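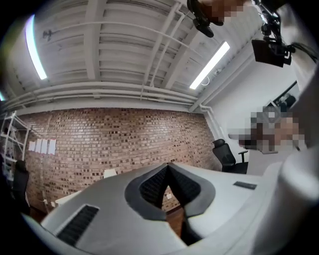 Pad wear on hand-held grippers, and losing the marker cube

Our cell is a pair of hand-held Clallow grippers plus an overhead camera, and one of the two has started letting thin round handles rotate in the grip. The black pads have a fine mesh-like texture and sit at an angle to each other, closing toward a point at the bottom of the V. Pads were last changed 33 sessions ago. The second fault is tracking: the cube on the same gripper drops out 2 or 3 times per session, always near the floor. Do I replace the pads first or recalibrate first? The Clendmont setup notes cover neither.
Posted by cladgate_bench
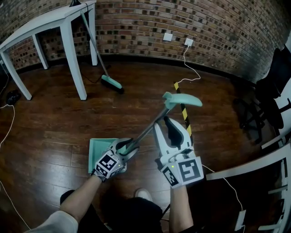 Pads first, calibration after. New pads sit slightly proud of worn ones, so the zero-closure value changes and any calibration done before the swap is wasted. For slip, test on a slim metal shaft held low, near the pan of a dustpan, the way the left gripper has it. That grip puts the most torque on the pads. Procedure:

Power down and open the jaws fully.
Remove the old pads and clean the seats with alcohol. Let them dry.
Fit both pads as a pair, even if only one is worn.
Close on nothing and store the new zero.
Repeat the shaft test before touching the camera side.

On the dropouts, check the cable before the software. A white cable run loose across the floor gets stepped on, and a strained connector at the gripper end looks the same in the log as a lost marker. Watch the green light while you flex the cable. If it stays on, look at glare – glossy floorboards under ceiling tubes gave us a rejection rate of 89 per session until we lowered the exposure.
Posted by Godoy

Had the same thing. Changed the cable, fixed. Never touched the pads.
Posted by rig_tech_b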